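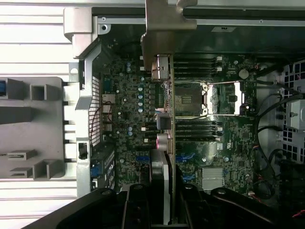

Why is the grass green? Children ask this question in every school I visit, and it is a very good one. Many things are green only because a person decided it. A computer has a green motherboard inside, and somebody in a factory could choose a blue one for the next computer. Your rubber boots may be green because your mother liked them in the shop. But a leaf has no choice, and no person painted it. The green of a leaf comes from a material that the leaf makes for itself.

This material is called chlorophyll. You say it like this: KLOR-uh-fill. It sits inside the leaf in tiny green grains, so small that you need a microscope to see them.

What does the chlorophyll do?

A plant can not walk to the kitchen when it is hungry. It must make its food in the place where it stands. For this it takes water from the soil with its roots, and it takes a gas called carbon dioxide from the air. The gas comes in through very small holes, which are mostly on the under side of the leaf. Then the plant needs energy to put these things together, and the energy comes from sunlight. Chlorophyll is the part that catches the light.

From the water and the gas the leaf makes sugar. It also makes oxygen, and it lets much of this oxygen out into the air. You are breathing oxygen now, while you read. The name for all this work is photosynthesis.

But why green?

Sunlight looks white or a little yellow to us, but it is a mix of many colors. You have seen them in a rainbow. Chlorophyll takes in the red light and the blue light very well. It takes in less of the green light, so more of the green comes back from the leaf and goes into your eyes. This is why you see a green leaf.

What happens in autumn?

When the days become short and cold, many trees stop making new chlorophyll. The old chlorophyll breaks into pieces and the green goes away. Yellow and orange colors were in the leaf also in summer, but the green was hiding them. Red is different. Many trees make their red color fresh in autumn, shortly before the leaves fall.

Try it at home

You need one big green leaf on a house plant, a piece of dark paper and 3 paper clips. Ask a grown-up first which plant you may use. Fold the paper over half of the leaf and fix it softly with the clips, so that the leaf does not tear. Put the plant near a window and water it as usual. Wait one week, or better two, and take the paper off. Is the covered half paler than the other half? Some plants change quickly and some are very slow. Draw the leaf before and after, and write the name of the plant beside your drawing.

Ritva Kallio
02/04/2020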